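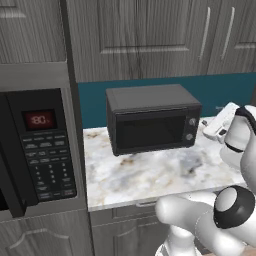
Vehicle Body Structures
Handout 6: Folding Soft Tops
February 2024

Removing a fixed roof takes away one of the main load paths in a passenger car body. The roof rails and pillars of a coupe carry part of the bending load and most of the torsion load between the axles. In an open car the sills, floor and windshield frame must carry both.

1. Torsional stiffness

Stiffness is given in Nm per degree of twist, measured with the rear mounts clamped and a couple applied at the front strut towers. Quote the body state with every figure: bare shell, glazed, or fully trimmed. Values taken in different states cannot be compared.

Usual reinforcements:
- thicker or higher-grade inner sills
- diagonal braces under the floor
- a closed cross member behind the rear seats
- steel tubes inside the windshield pillars

2. Worked case: Plukel roadster

The Plukel shares its floor with the Hukmont coupe built at Drarnton. Reinforcement and the roof drive add 40 kg to the open car after the steel roof panel is deducted. The top has 3 fabric layers: outer cloth, rubber core and headliner. It folds on 6 bows, and the rear bow carries the glass window.

Trunk volume with the top raised is 223 liters. With the top stowed, the divider must be down and the space below it clear. The control unit reads a switch on the divider and will not run the pump if it is open.

3. Scuttle shake

The first torsion mode of an open body is often close to the wheel hop frequency. The driver feels it at the steering column and sees it in the mirror. Tuned mass dampers are fitted in the rear corners, where the mode has large motion.

Reading before the May lab: Sheehan, chapter 3, sections on joint stiffness and sill design. Bring the load case sheet from Handout 3.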